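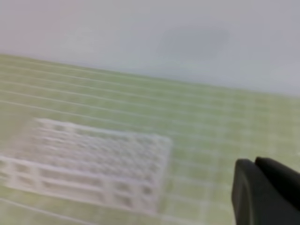 Getting the arm to do it once was easy, getting it to do it again after lunch was the hard bit, according to Talha Gilani, and everyone else at the Orkberg school robotics club seems to agree. The club has spent the winter teaching a small two-fingered robot arm to work with a lab rack, and on 18 March 2018 it takes the result to the Hustero student automation day.

It's a lovely project! The idea came up in December, when the biology class was filling tubes by hand and Wycliffe Mohamedi wondered aloud whether the club could build a helper. Since then the team of 6 has met after school in the old prep room, writing the control program from scratch and rewriting a good deal of it too.

The rack sits on a green cutting mat, and the mat's white grid has become the club's map. Positions are called out by square, written on paper and typed in afterwards. Zuleica Bittencourt drew up the first set and still keeps the master copy (in pencil, with plenty of rubbing out). The arm, which the club calls Lulus, also carries a small camera at the wrist so the students can check its approach to the rack from close up.

"You start to see the bench the way the arm does," said Zuleica. "Then you go home and knock over a glass of water."

At Hustero each team gets two runs of 8 minutes in front of the judges, with a short talk in between. Åsmund Haugland will give the talk and Wagner Bittencourt will be at the keyboard. The club has been practising the changeover as well, cables and all.

Doors open to visitors at 10 and entry is free. The Orkberg table is in the Conceição hall, next to the stairs, and younger pupils are welcome to come and have a go at plotting a move on the grid.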